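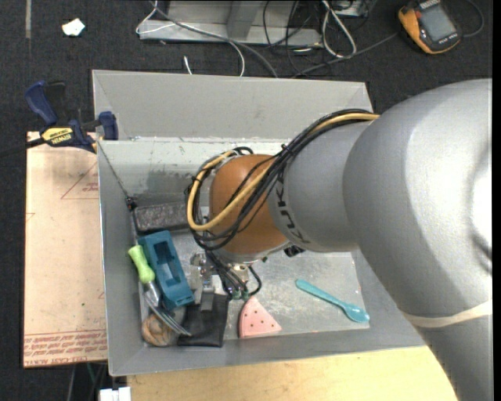 Gray bin and black pouch, October.

We use cookies to remember your settings and count visits. Accept all | Manage choices

Progress report to the Raju Fund: the Odora and Fudberg kit library

Period covered: the first 10 months of the grant

Summary

The kit library lends small household kits to residents of Odora and Fudberg at no charge. Both lending points are open. Residents took out 198 loans in the period. Spending is within the approved budget, except for the printing line, which is explained below. We are asking the Fund to approve one change, the transfer of $3000 from building work to replacement stock.

Lending points

The Odora desk is in the side room of the public library and keeps the library's hours. It opened on schedule. The Fudberg desk opened later than planned. The lease on the first site fell through when the landlord decided to sell, and we moved to the old pharmacy on the main street. The pharmacy already had shelving and a counter, so most of the building work in our application was not needed. We did repaint and replace the lock on the back door.

Fudberg is now open in the late afternoon and early evening. We tried mornings for a while and few people came. Residents who work shifts at the cannery have asked for a later closing time. We would like to try this over the winter if we can cover the hours.

What people borrow

The most borrowed kits are for sewing repairs, bicycle tires and drain clearing. The home energy kit, with a plug-in power meter and a draft gauge, was slow at first and picked up when the weather turned cold. The picture-hanging kit is popular at the end of the month, when people move. The jam and canning kit had a waiting list all summer.

The soldering kit has hardly been used. We think the name puts people off, and we plan to split it up and put the useful parts into a small electrical repair kit.

Loans run for two weeks and can be renewed once if there is no one waiting. Most kits come back on time. When one is late we send a text message, then call. We do not charge late fees and do not plan to.

Lost and damaged items

Whole kits are rarely lost. Small parts are the problem: needles, tire levers, measuring spoons, hex keys. Each kit now carries a printed contents card, and the desk checks the kit against the card when it comes back. This takes longer than we allowed for in the staffing plan, and at busy times the checks are put off to the end of the day.

The original budget had very little for replacement parts. We have been buying them out of the general supplies line, and that line is nearly used up.

Booking system

Bookings are handled through Ilis. Setup took longer than expected, mainly because the two desks had been keeping separate member lists and many residents appeared on both. The lists have been merged. Members can now reserve a kit at one desk and return it at the other.

The reminder messages still go out only in English. A Spanish version has been written and is waiting to be loaded.

Budget

Staff costs are on plan. Rent is slightly under plan due to the late opening in Fudberg. Printing is over plan, as the contents cards had to be done a second time on heavier stock after the first set tore. The building line has $3000 that we do not expect to need. We request approval to move this amount to replacement stock. The total grant would not change.

Next period

We will hold an evening mending session at each desk, open to anyone, with the sewing kits available to use on site. We will try the later closing time in Fudberg. The electrical repair kit should be ready to lend by spring. We also plan to ask members which kits are missing from the list. Requests so far include tile cutting, hair clippers and a carpet cleaner. The carpet cleaner is too large to store at either desk.

We have not started the school visits described in the application. The schools asked us to wait until the new term, and we have agreed. The money set aside for the visits has not been touched.

Receipts and the full loan list are available on request.

Comments

fudberg_resident
Please do the later closing. I get off work after you shut and my husband has to pick everything up for me.

Marigold22
Borrowed the drain kit twice and it saved me a plumber's bill. One of the brushes was missing the second time, I told the desk.

oldpharmacyfan
Is there parking behind the Fudberg building or is that only for the tenants upstairs?

canningseason
Could you get another jam kit before next summer? I was on the list and the plums were over by the time my turn came.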